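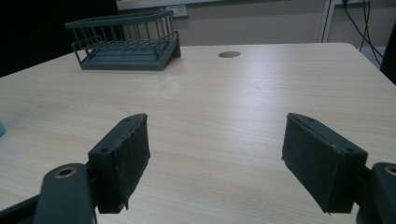
Pads getting tatty. Rack at the back.

Filed under: Lab diary / Grasping

Tuesday, May 10, 2022

Quick one, bus in a bit. Spent the day on the Flindton question, which is whether demos done by hand with the gripper still teach the policy anything once the pads have started to fray. Everyone at Plunevthorpe swaps pads on a schedule. I've stopped swapping and am writing down the wear instead, one line per demo. Boring but it's the whole method.

Set now stands at 2604 demos, 1133 of them on worn pads. Trained two policies overnight, one on the lot, one with the worn ones taken out. Same test list for both. The lot: 88 per cent of places OK. Trimmed set: 43. Didn't beleive it, reran the scoring, same again. Could just be that the trimmed set is a good deal smaller. So need a third run, same size, picked at random, before I say a word to Zendano.

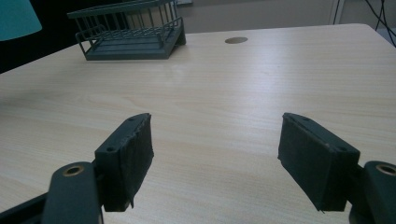 Why not throw out demos where the fingers close on nothing?
Because the policy needs to see misses too, otherwise it never learns to open up and have another go.

Also: opening width at the start of each demo is all over the place. My fault, I squeeze early when I'm tired. Have put a check in the script so it beeps if I start under the limit. Very annoying beep. Changed it. Still annoying.

Cup demos this afternoon. Tapered things are the hard ones, grip too low and they want to ride up out of the fingers, too high and you're on the rim. Going for mid-height and keeping the wrist still. Retamal's old notes say pause before lifting, so trying that, will tag those seperately.
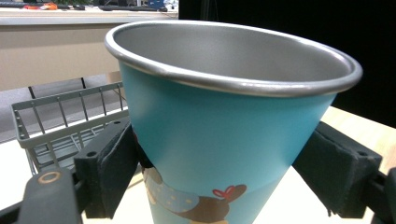
Turquoise cup, one finger each side.

Tomorrow: random subset run, copy the wear log off the laptop, order pads anyway.

3 comments · 5 shares

Recent entries
Calibration again
Flindton, first numbers
What counts as a failed grasp
Drift in the wrist tracking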